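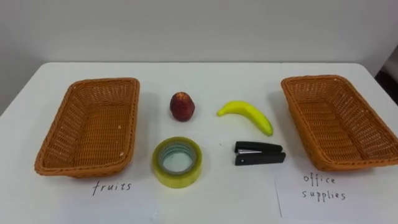 4. Storage Trial and Panel Scoring

The storage trial used a pale lager brewed at the Oláh pilot plant from a single malt lot. Wort was split after the boil and fermented in two vessels with yeast from the same propagation. One vessel was given a diacetyl rest before cooling; the other was cooled as soon as the target gravity was reached. Both beers were filtered and bottled on the same line under the same carbonation setting.

Bottles were stored upright in the dark, either cold or at cellar temperature. The cold set served as the reference for each session. We did not include a warm set in this trial. In earlier work the warm bottles developed strong papery notes that hid the buttery character of interest, and panelists tended to score the two attributes together.
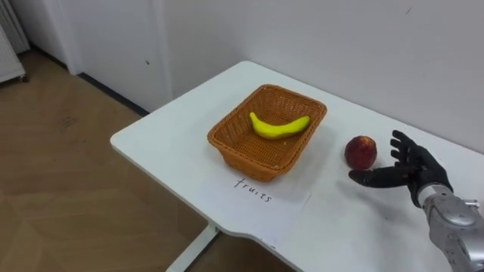
Oxygen pickup at filling was measured on bottles pulled from the start, middle, and end of each run. Bottles from the end of the run without the rest were slightly higher than the others, and these were removed before storage. The remaining bottles were assigned to storage conditions at random. Crown liners were from one production lot – a mixed lot had been a source of scatter in the preliminary trial.

4.1 Panel

The panel consisted of 32 assessors recruited from the staff of the Brirkavel and Vorkosora breweries. All had passed a recognition test for diacetyl in pale lager, though thresholds differed widely between individuals. Training was run by Orsolya Simon in July and covered buttery, papery, sulfury, and grainy notes, each presented as a spiked sample and then as a blind pair. Assessors who could not separate the buttery sample from the control on repeat presentation were kept in the panel for the other attributes, but their diacetyl scores were left out of the analysis.

Samples were poured into covered, coded glasses and served cool. Assessors smelled each sample before tasting and were asked to record aroma first. Water and plain crackers were provided between samples.

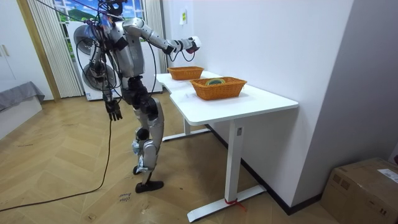 Scores were entered on a line scale anchored at "not detected" and "very strong." After incomplete ballots were dropped, 1339 individual scores remained. These were fitted with a mixed model in the Stokik package, with rest and storage as fixed effects and assessor as a random effect. Session was tested as a second random effect and kept, although its variance was small.

4.2 Results

The beer without a rest was scored higher for buttery aroma in both storage conditions. The gap was wider at cellar temperature, consistent with the slow breakdown of remaining precursor in the bottle. Buttery flavor followed the same pattern but with more spread among assessors. Papery and grainy scores did not differ between treatments. Sulfury aroma was slightly higher in the rested beer when cold – an effect we did not expect and cannot explain with the present data.

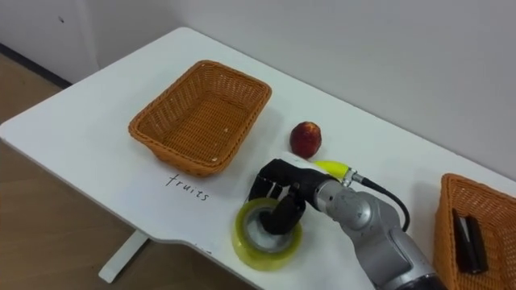 Figure 2. Rectangular woven basket, empty, on a white tabletop.

Differences between assessors accounted for more of the variance than storage did. Removing the most sensitive assessors narrowed the gap between treatments but did not change its direction. Precursor levels were measured only at bottling, so the rate of breakdown during storage is inferred from the panel scores alone.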